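Questions we get about the folding tables, collected by Mali Price, who answers the inbox at Hirnadel Rentals. Last tidied up in October.

## Booking

**How many tables do you have?**

We own 251 folding tables. They are never all in the same place, so if you need more than 200 for one event, call before you send out the invitations.

**What's the smallest order you'll deliver?**

Eleven tables. Below that you're welcome to collect them yourself from the Rees Street door. They fold flat and fit in most hatchbacks, although we have watched people try to prove otherwise with a stroller still in the back.

**Can I choose the pattern?**

You can choose between plain white and the marble print. You can't choose which marble print. We bought them over several years from two suppliers, and the pinks don't agree with each other. If you're putting tables end to end and this is going to bother you, get tablecloths.

## The marble print tables

**Is it real marble?**

No. You'd know, because you would be lying under it. The marble is a printed pattern in pink, cream and rust orange, and the tabletop has a thin red edge band. Some customers love the red. Others discover it on the morning of a christening.

**Will it go with my floor?**

The most common request we get is for "something neutral," from people who then pick this one. It's a busy top. On a pale floor it looks cheerful enough, and on patterned carpet you're on your own.

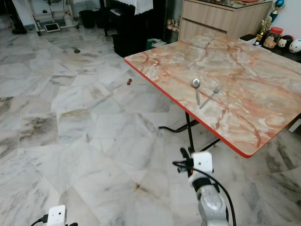
*Marble print top with red edge band, shown with a spoon and fork.*

**Does cutlery come with it?**

It doesn't. Silverware is a separate line on the order form, under Makinen, which is our everyday pattern. We rent it in sets and we do count it when it comes back. Our current total of missing teaspoons is 497, and we'd like to hear from anyone with information.

**Can I put hot dishes straight on it?**

Please use a trivet. A folded dish towel is fine for a casserole. A folded paper napkin is not a trivet, whatever your uncle says.

**How do I clean it?**

Warm water, a drop of dish soap, soft cloth. Wipe the edge band too, since frosting collects there. No scouring pads and no bleach. Red wine comes off if you get to it the same evening. Ballpoint pen mostly doesn't, so give the kids crayons.

## Setting up and folding

**How do the legs work?**

The legs on the marble print tables are black metal and cross like scissors. Lay the table on its side on something soft, open the legs until they stop, then stand it up with one person at each end. Press down on the top before you trust it with the punch bowl.

**Mine rocks. Is it broken?**

Usually it's the floor. Turn the table a little and try again, especially on tile, where one foot always finds a joint. If it still rocks after three tries, send us a message and we'll swap it.

**Can I drag it across the room?**

Not on our rental agreement, and probably not on your floor either. Lift it.

**Can I sit on it?**

No. Neither can the best man.

## Getting it back to us

**Does it need to be spotless?**

Wiped and dry will do. Stacking them damp makes them smell like a locker room, and then they go out to somebody's bridal shower.

**I scratched it. What happens now?**

Tell us when you return it. Small scratches tend to get lost in the print, and we don't charge for those. Chips in the edge band we do charge for, at the rate on your order form.

**Do you rent the Zatov bench that used to be in the catalog?**

We did. It's retired. Please stop asking Mali about the bench.

**Where do I send a question that isn't on this page?**

Use the contact form, and include your order number if you have one.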